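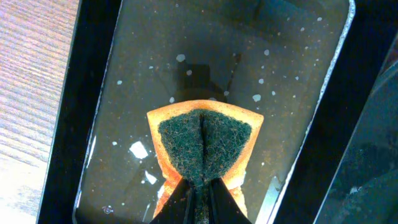
Orange and green sponge over the dark tray, with a little water in the bottom.

Minutes of the kitchen and washing-up meeting, Truden House, 13 June 2022

I chaired and took the notes as well, so forgive the odd gap. Seven of us came, plus two apologies from the Dotero end of the building.

1. Last meeting's notes
Agreed, once I'd corrected the tea towel order (it was 200, and we've still got most of them!).

2. Sponges
We had a good long natter about these. Most people like the two-layer ones with the green scouring side, but please go gently with it on anything shiny. The soft orange side is plenty for plates. Agreed to stay with the same sort and put a fresh one out each morning.

3. Sauce on plates
The pale minty plates keep coming back with brown sauce dried on, and it takes ages to shift.

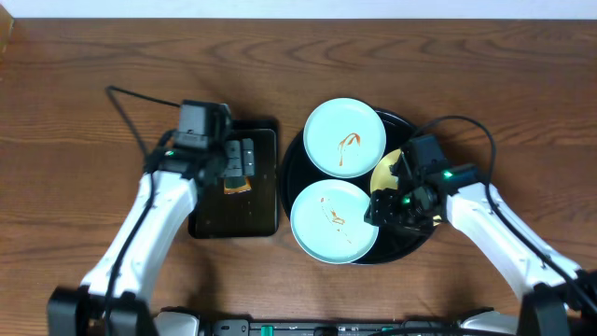 So we want them wiped or rinsed straight after the meal, before anyone starts on the trays. I said I'd put a note up by the sink. Somebody asked if we could just buy darker plates – no, we've spent 607 pounds on crockery already this year and the whole pot is 1,089.

4. Trays
The big round black one shows every smudge, and there were grumbles about it being put away greasy. We tried the polishing cloths from Ngau and were split down the middle, so they're on trial until October. The small dark tray is for the sponge and a drop of water, and it gets emptied at night.

5. Gold dishes
Lovely things, but they mark easily.

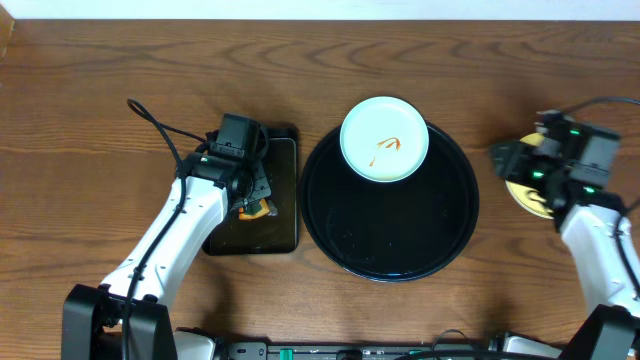

Soft side of the sponge only, then dried by hand and stood in the rack with a cloth between them. Hukudura have quoted us for a proper plate rack and I'm to ask if the price includes delivery.

6. Anything else
The table wants oiling again. I've got half a tin left at home and will bring it in – remind me if I forget.

Next meeting in October, same room, bring your own mug.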